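Buying a two-handed sorting bench: what we budgeted, what we forgot (thread)

1/ I look after equipment planning for a small packing and returns business. In January we started pricing a robot bench for sorting mixed household goods into baskets. A few people asked how we put the budget together, so I'm posting it bit by bit.

2/ First decision was the job itself. Mixed toiletries and small household items come in on a table and go out into baskets by type. No boxes to open, no labels to stick on. We wrote that on one page and sent the same page to every supplier.

3/ Two came back with proper quotes, Morkar and Bognár. Drikgate sent a brochure and a phone number. I rang it on Tuesday and I'm still waiting.

4/ The arms were the easy line to compare. Hands were harder. A plain two-finger gripper is cheap to buy and cheap to mend. A hand with several jointed fingers costs far more, and the spare fingers are priced one by one. Ask for the spares list before you ask for a discount.

5/ Krisztina Szabó does our accounts and wanted one figure for "hands". I gave her three: purchase, spares for the first year, and days lost when one goes away for repair. The third was the biggest on both quotes.

6/ Ask to see the hands on awkward goods. A toothpaste tube has a hard cap at one end and a flat crimped tail at the other, and it was on our test list from the start. So were cylinders lying on their side. Suppliers like to show you cubes.
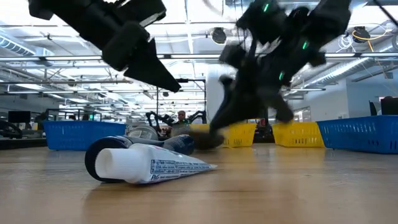 7/ Baskets and tables. Blue and yellow perforated plastic baskets, nothing special, and we put them on their own line. The full setup needs 40 of them, counting the ones in use, the ones being emptied and the ones in the wash. Buy them all from the same batch if you can — a slightly different rim height means teaching the positions again.

8/ The tabletop matters more than I thought. Ours was going to be a shiny one until Nabila Sumampouw, who will be running the bench, asked what the cameras would make of the glare. Worth asking your supplier before you order furniture. A matt mat is cheap if you need one.

9/ Floor space. We allowed for the bench and forgot the room to walk behind it with a trolley. That added two metres and meant moving a desk. Moving the desk meant moving a network point. The electrician's bill went under "installation", where it should have been all along.

10/ Software. Morkar charge by the year, Bognár charge once and then for updates. Over five years they come out close. Over two years they don't. Decide how long you plan to keep the thing before you compare.

11/ Training time. We put down 10 working days for Nabila and one other person, away from normal duties, with cover paid for. One supplier said an afternoon would do. We kept the 10 days.

12/ Test goods. We bought 173 items to trial with, all things we handle already. Tubes get squashed and caps crack, so we treat them as used up and don't expect to sell them afterwards. Small line, but somebody has to sign for it.

13/ Insurance asked for a risk assessment before they would quote. Start that early. We started late and it held up the order.

14/ Contingency is about a tenth of the total. Krisztina wanted more, I wanted less. Part of it has already gone on the network point.

15/ We haven't signed yet. Bognár is ahead on spares, Morkar on delivery. Imunier have offered a lease on similar kit and I'm reading the terms this week, mainly the part about who pays for a broken finger.

16/ If you've leased a bench like this and handed it back at the end, I'd like to know what they charged you for wear. Replies are open.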